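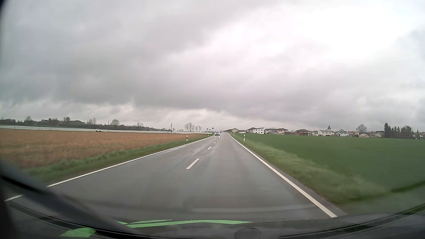

4.2 Stated walking times and what they measure

Most work on small-property listings takes the walking time in the first line of a listing as a fact about the property. We doubt that it is one. Of the 1295 guesthouse listings we drew from Jondus and Clasideo, nearly all gave a time or distance to a "center," and very few said what the center was. On Jondus the owner types the figure into a free field. On Clasideo it is filled in from a map point that the owner may then change, and the site keeps no public record of the change. A reader who compares two listings across the two sites is comparing different things, and the earlier studies that pooled them were doing the same.

Mumlow shows the problem well. The town has a market square, a bus station and a row of restaurants by the river, and each of these serves as the center in one listing or another. A property that is 5 minutes from the river restaurants can be a long uphill walk from the square. None of the owners is lying. The number still tells the guest very little, and we see no good reason to enter it in a price model as if it were measured with a tape.

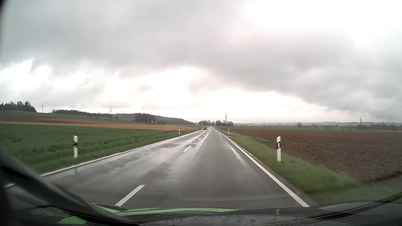 Figure 3. Two-lane country road between open farm fields, wet surface.

Properties outside the town limits raise a second difficulty. Here the listings drop walking times and switch to driving times, often in the same sentence pattern, so that a careless script reads "10 minutes" and files it with the rest. We found this error in our own first pass and had to recode by hand. We suspect it is present in published data sets too, though we can't show that without access to the raw text.

The usual defense is that such errors are random and wash out in a large sample. For that to hold, a rural owner would have to be as likely to overstate the time as to understate it. Nothing in the listings suggests so. Where a property gave both a time and a distance, we recomputed the time at a normal walking pace, and the stated figure was more often the shorter one.

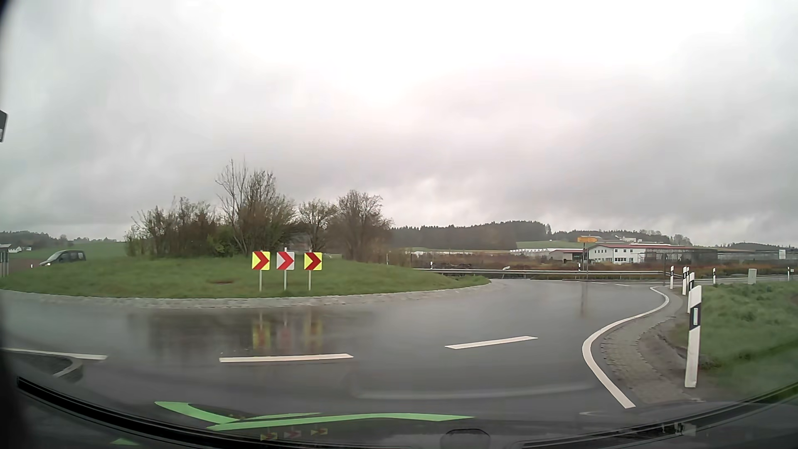 A stronger claim comes from users of the Mahmoudi location score, which grades a property up to 100 and is said to correct for owner wording. We remain unconvinced. The score takes the stated center as an input, so whatever is wrong with the center is carried through into the grade. Its supporters point to a close match with guest ratings for location, but guests have usually read the listing before they rate the stay, and a match of that kind is weak evidence of anything.

We therefore keep two variables apart in the models that follow. One is the stated time, treated as a piece of advertising. The other is the walking distance from the property to the nearest bus stop, capped at 2000 meters, which we took from the map ourselves in March. The second has faults as well, mainly on lanes where the map shows no footpath, and these cases are flagged in the appendix.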